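Windcombe Member Offers – Winter Briefing
Speaker notes, Tsegereda Zeleke

Opening. Thank the Drumerholm store managers for joining. State the purpose: to review the December coupon period and confirm terms for the next one.

Results. Members redeemed 1028 coupons in December. Of these, 642 were for free greeting cards and 226 for the calendar discount. Pause for questions.

Terms. One coupon per member account. Codes must be entered before checkout – staff may not apply them afterward. 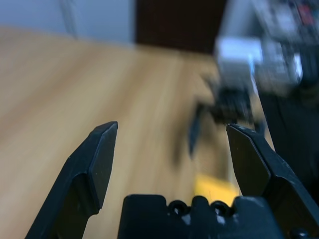

Store pickup remains free of charge. Orders are held for 14 days, after which the coupon is void.

Next slide: Ullier gift card schedule.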